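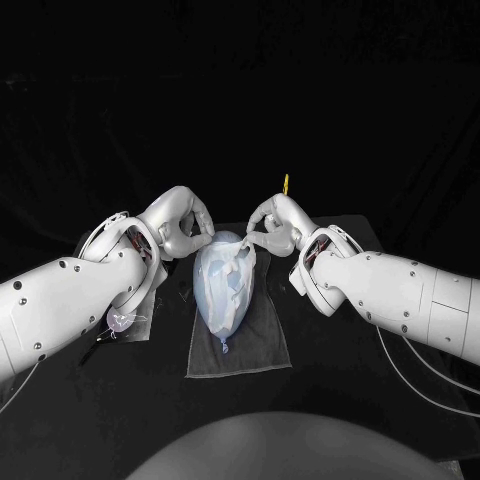
Linia Party Balloons, pale blue — pack of 4

Plain latex, egg shape when blown up, small knot at the bottom. No print. Also sold by the box, see Grestus trade list. 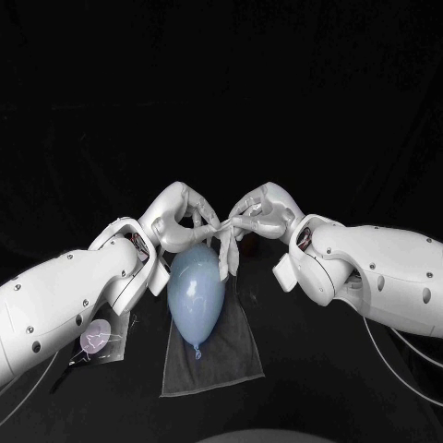
Paper strips go on after inflating, not before. Press lightly, peel slow from one end. Leave a bit of slack on the balloon or it wont like being handled. Set it on a folded towel so it doesnt roll off the table — any towel, not included.

In stock: 1,756 packs, Rimetstead warehouse. More due in June.
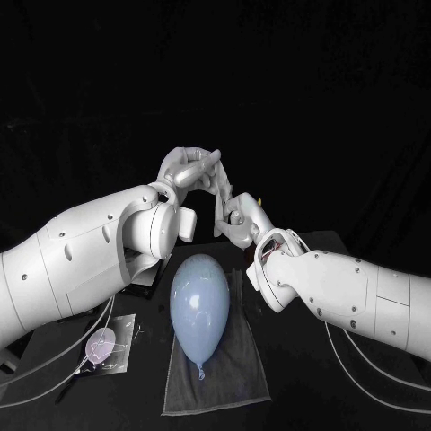
Max 2 boxes per order for now. Opened packs can't come back, sorry. Keep out of sun and away from kids under eight.

Trade orders: Gemechu Habte, Rimetstead desk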